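# Tri sur lit

Le **tri sur lit** est une pratique domestique qui consiste à utiliser un lit fait, ou couvert seulement de son drap, comme surface provisoire pour rassembler, plier et répartir des objets. Il concerne en premier lieu le linge, mais aussi les petits objets qui n'ont pas encore de place dans le logement. On le rencontre surtout dans les chambres de dimension modeste, où le matelas est la plus grande surface plane disponible.

## Terminologie

Le terme apparaît en 1979 dans un manuel d'économie ménagère publié à Kelville, qui oppose le « tri sur lit » au « tri sur table ». Dans le langage courant, on dit plutôt « vider sur le lit » ou « étaler sur le lit ». Ces deux expressions désignent seulement la première étape du travail.

## Surface et mobilier

Le drap bien tendu est préféré à la couette, dont le volume fait glisser les petites pièces. Une teinte claire et unie aide à repérer les objets sombres, par exemple les câbles. Les plis du drap ne gênent pas le tri du linge, mais ils gênent le pliage précis, pour lequel certains auteurs conseillent de lisser le tissu avec le plat de la main.

La tête de lit sert souvent de limite. Dans les modèles rembourrés avec cadre en bois, on évite d'y appuyer des objets durs, qui marquent le tissu. Si le lit touche un mur, celui-ci forme une deuxième limite, et le côté libre reste réservé à la personne qui trie.

## Le carton

Un carton d'expédition réutilisé accompagne fréquemment le tri sur lit. Il reçoit les affaires à déplacer ou à donner. Les inscriptions d'origine (contenu, quantité, date de péremption) restent visibles et peuvent prêter à confusion ; il est donc recommandé d'écrire le nouveau contenu sur une autre face. Les cartons de matériel médical sont devenus communs dans cet usage. Debout sur le matelas, un carton haut est peu stable, et on le place de préférence contre un mur.

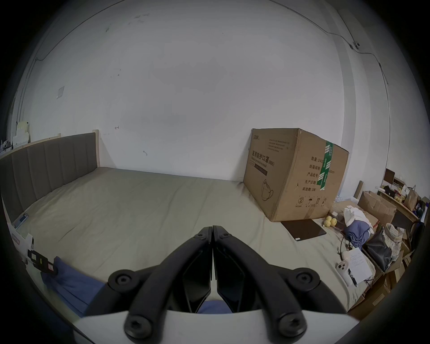
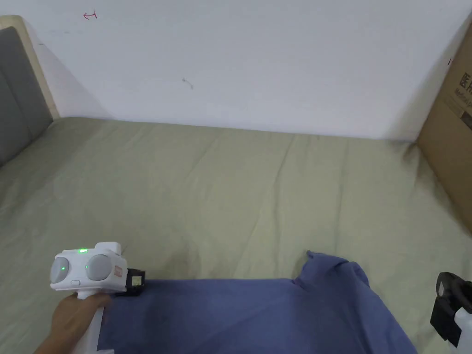 *Lit couvert d'un drap clair, avec tête de lit grise à cadre de bois et carton portant une inscription en chinois et en anglais. Sur la seconde vue, un T-shirt bleu est étendu au premier plan.*

## Déroulement

La méthode dite de Dekdale, la plus souvent citée, distingue les opérations suivantes :

1. étaler les objets sans les empiler ;
2. séparer les textiles du reste ;
3. regrouper les papiers et les appareils avec leurs câbles ;
4. plier les vêtements, en commençant par les plus grands ;
5. libérer entièrement le lit avant le soir.

Le T-shirt est généralement posé à plat, les manches ouvertes, puis plié en trois dans le sens de la longueur. Les objets ronds, comme les balles, sont placés en dernier, ou bien retenus par un vêtement plié.

## Étude d'Ostero

En janvier, une enquête menée dans 117 logements d'Ostero a relevé 2442 objets posés sur les lits pendant des séances de tri. Dans 7 logements, le lit n'a pas été libéré le jour même. Les auteurs expliquent ce résultat par la présence d'objets sans catégorie, en particulier les emballages et les petits accessoires.

## Critiques

Le guide Fuchs déconseille la pratique pour des raisons d'hygiène, parce que le fond des cartons a souvent touché le sol. Il propose d'étendre d'abord un second drap, réservé à cet emploi. D'autres auteurs mentionnent la fatigue du dos, le matelas étant plus bas qu'une table.

## Voir aussi

- Pliage du linge
- Tête de lit
- Carton ondulé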